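My physical therapy visits, and the letter I should have read sooner

27 March 2022

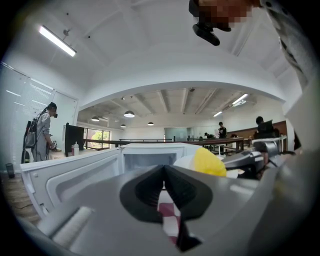
Red and white checks, a white container and something yellow.

So my plan changed its rules on physical therapy and I managed to miss it completely. The letter came in October, I put it in the drawer with the pizza coupons, and that was that until my shoulder started acting up again after the holidays.

The old setup was easy. My doctor wrote a referral, I went to the clinic on Tratton, I paid my copay and did my stretches (well, most of my stretches). Under the new one you get 14 visits and then everything stops until the therapist sends in notes showing you're getting better. I found this out at the front desk, with my coat already off, when the very nice woman there told me visit 15 would be $200 out of my own pocket unless I wanted to wait for approval. I put my coat back on!

What I didn't understand is that an evaluation counts as a visit. I'd had 2 of those, one at the start and one when they switched me to a new therapist, Līga Rozīte, who is wonderful and has thumbs like a vise. So I'd really had 12 sessions of treatment and 2 of somebody measuring how far I could lift my arm. I called the plan to complain about that and got a man who agreed with me and couldn't do a thing about it.

Anyway, Līga sent the notes in, and they came back denied because the form had the old diagnosis code on it from my first go-round with this shoulder. She fixed it and sent it again the same afternoon. Now we wait - they say the clock starts over with a corrected form, which I think is pretty cheeky.

In the meantime I'm doing the band exercises at home, and my sister keeps telling me to appeal the first denial anyway so there's a record of it. Has anyone done that while a corrected request was still pending? I can't tell from the booklet if it slows things down. Page after page about hearing aids and one little paragraph on therapy.

I'll post again when I hear from them. My next appointment is penciled in, and Līga says she'll hold it as long as she can.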